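Madaswood Workroom: Gallery and Notes

Home > Spaces > Madaswood > Workroom

The workroom at Madaswood is on the ground level of the Maluleke Building, at the end of the east hallway. It has 971 square feet of usable space, not counting the closet. We emptied it in March, did the floor and walls, and moved back in over the next few weeks. This page goes through the room by area, for people who use it now and for anyone thinking of booking it. Layout plans are on the Spaces page.

Cristóbal Henríquez planned the layout and wrote the first version of these notes. Jarmo Partanen did most of the carpentry and corrected the measurements.

Entrance

The door is wider than a standard interior door and opens outward into the hallway. There is a hold-open catch low on the wall behind it. Push the door all the way back until the catch clicks. The old rubber wedge is gone and we would like it to stay gone — it left marks.

Coat hooks are on the left as you come in. Bags go on the shelf under the hooks and not on the benches.

North wall

Two long benches used to run the length of this wall. They were taken apart and rebuilt as four shorter ones, each on its own legs, so a section can be pulled out without unloading the rest. Jarmo reused the old tops where he could. The bench nearest the door has a newer top and sits slightly higher than its neighbor. If you need a level surface across two benches, use the pair at the far end.

Outlets are above the benches at elbow height. The outlet closest to the corner is on the same circuit as the hallway lights, so don't plug heaters into it.

Storage

The Femar shelving came with us from the old space. It was kept mostly for the sake of the bins, which fit it and don't fit anything else we own. Heavy items go on the bottom two shelves. Labels face out. If a bin is empty, leave it in place with the label on.

Long materials are stored flat on the rack beside the closet. We tried standing them upright for a while and they bowed.

The closet holds cleaning supplies, spare bulbs, the stepladder and leftover paint from the walls. The paint cans have the date and the wall written on the lid.

Sink corner

The sink has cold water only. The trap underneath was replaced in March and there is a shutoff valve on the supply line, which the old setup didn't have. Turn it clockwise to close. Please don't rinse glue or plaster into the sink. A bucket is kept under the counter for that.

Paper towels are on the wall, refills in the closet on the second shelf.

Lighting

The ceiling lights are on two switches, front half and back half. Task lamps clamp to the benches and can be moved. The back half of the room gets very little daylight after 3 p.m., and people doing close work there usually want a lamp as well.

Kevmont supplied the window shades. The left one is stiff. Pull it straight down and let it go up slowly.

Floor 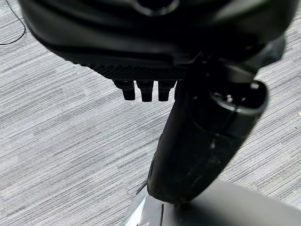
The floor took more time than any other part of the job. We had hoped to clean it and leave it alone, but old adhesive kept turning up wherever a bench or cabinet came out, and by the second day it was clear the whole room had to be gone over. Cristóbal wanted something darker, Jarmo wanted something close to white, and gray was what they could both live with. Dropped screws are easy to find on it. Sawdust is harder to see, so sweep even when it looks fine.

Sweep toward the door, then go back along the edges with the hand brush. For a spill, use a damp mop and plain water. Floor cleaner is only for the end of the month. Lift furniture when you move it — don't drag it. Felt pads are in the top drawer by the entrance, and anything new with metal feet needs a set before it goes down.

Leave a walkway 30 inches wide between the benches and whatever is in the middle of the room. The middle belongs to whoever has the booking, but the walkway has to stay open even when the room is full.

Using the room

The workroom is open to keyholders from 8 a.m. The limit is 20 people, which includes whoever is leading the session. Groups at or near the limit should plan on using the folding chairs from the hallway, because the stools only cover the benches.

At the end of a session:

Wipe down the benches you used.
Put tools back on the wall.
Sweep the floor and empty the dustpan into the bin by the sink.
Close the shades.
Turn off both light switches and check that the sink is off.

Still to do

The trim along the south wall is cut but not fastened. The closet door sticks in humid weather and will be planed once it has had a full summer to settle. Two of the bench legs need new leveling feet, and Jarmo has them on order.

Corrections to this page can be left in the workroom mail slot or given to Cristóbal.

Previous: Front Office
Next: Loading Area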